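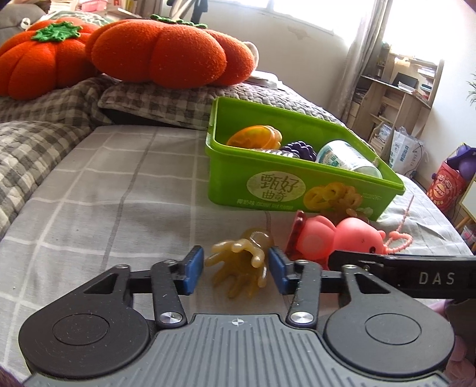 I have been trying to get the small-toy situation in this apartment under control since November, and I'm going to tell you all about it whether you asked or not, so get a cup of something. The toys I mean are the ones that don't belong to a set. No board game, no puzzle, no proper home. My current system is to dump everything on the bed, on top of the gray grid sheet, and put the keepers into a green cookie box, the coconut milk flavor one with the golden ring cookies on the front. A rubber pig and a stretched-out little amber hand with its fingers spread are the kind of customers I'm dealing with.

I do the sorting on the bed these days and I will defend it! The floor kills my knees and the kitchen table is always half covered in mail. Also, you want your bed back by the evening, so you have to finish. I've left a sorting job on the living room rug for 3 weeks before. We all just learned to step over it.

A few of you asked about boxes. I did buy the nice ones, the Aluvberg stacking drawers, and they're lovely for socks and chargers. For toys they were a flop at our place. The drawers stick when they're too full, and ours were always too full, and then somebody pulls hard and you have marbles under the radiator until spring.

A cookie box with an open top is so much friendlier. You can see straight down into it, a kid can tip it out and fill it up again without any help, and when it gets sticky or cracked you don't feel bad about it. Plus you got to eat the cookies first (I'm a slow eater with cookies, so my boxes come along at a very gentle pace).

Rubber toys get their own box, by the way. I used to mix them in with the plastic animals and the wooden bits, and every scrap of lint and glitter in the house ended up on the rubber ones. Warm water, a drop of dish soap, pat them down and let them air on a towel overnight. I tried the Kubo wipes on them once and they left a film I didn't care for.

Strings and beads - oh, the beads. Anything with a beaded string on it goes in last, laid on top, or it wraps itself around every leg and tail in there and you're picking knots at bedtime. I have a small pouch from the Starnska market for the loose ones, and it has saved me more grumbling than I can say.

Next up is the bath basket, and I'm a little scared of it. If anybody has a good trick for those squirty fish that hold water forever, please send it over. I'll be here with my tea, putting the sheet back on straight.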